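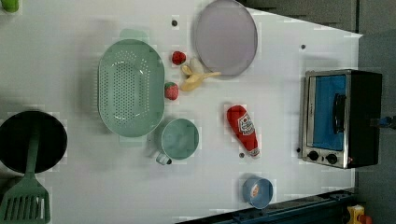 Consumer Research Methods
Week 3 handout: reading a product survey

The set text this week is the Galik report on children's play at home. Read the summary and the appendix. The middle can be skimmed, as it mostly repeats the summary in a louder voice.

The headline claim is that pretend cooking "builds confidence". The sample was 3,151 parents, a number the report mentions on nearly every page. Size is not the trouble. Look at how the parents were found: they had all registered a purchase with Nonent, a toy seller, and were offered a voucher for replying. A big sample of happy customers is still a sample of happy customers.

Then look at question 2: "How much has your child's confidence grown?" There is no box for "not at all". I would like to be told why, and the appendix doesn't say.

Boychuk is the smaller study, with 1,000 households drawn from an address list. It asks duller questions and gets duller answers. Most parents said they couldn't tell. I trust it more, though I have doubts here too – the follow-up lost up to a third of the homes, and the tables treat them as if they had never existed.

The Pruda leaflet quotes both studies as agreeing. Find the sentence where it does this and check it against the sources.

For Saturday's workshop
Rewrite question 2 so that a parent could honestly answer no.
Write down who is missing from each sample.
Bring the Boychuk tables on paper, as the room has poor wifi.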